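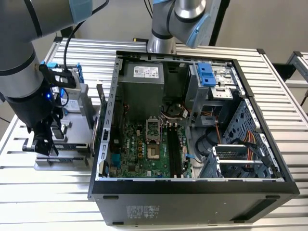 3.2 Layout of the opened tower

Figure 4. Desktop tower on its side with the side panel removed. The power supply, the board and the empty CPU socket are exposed.

All units in the Imgate set were prepared in the same position, lying flat with the open side up. In this position the main parts can be reached from above and the case does not need to be turned during the work. The unit in Figure 4 has a black outer shell over a metal inner frame. Its power supply sits in a corner of the case, with a small round fan next to it, and bundled wires in red, orange and white run from there toward the board.

We recorded the order in which parts had to come out before the board could be lifted. Across 18 towers, the wiring was the most common source of delay. Where bundles crossed the board, they were moved aside first, and this step took around 15 seconds per unit. Expansion cards came next. Two towers had card brackets bent enough to need pliers, and these were left out of the timing results.

The socket was treated as a separate item. Figure 4 shows it with the retention frame and lever in place and the contact grid exposed. Exposed contacts are easily damaged, so loose screws were collected in a tray kept outside the case. The Jendine checklist places the socket inspection after board removal. We moved it forward, and Section 4 compares the two orders.

12 comments · 2 shares

Related items
Sorting mixed screws from office equipment: the Hesier trays
Cable routing in older desktop cases
Nutsugah parts register, August update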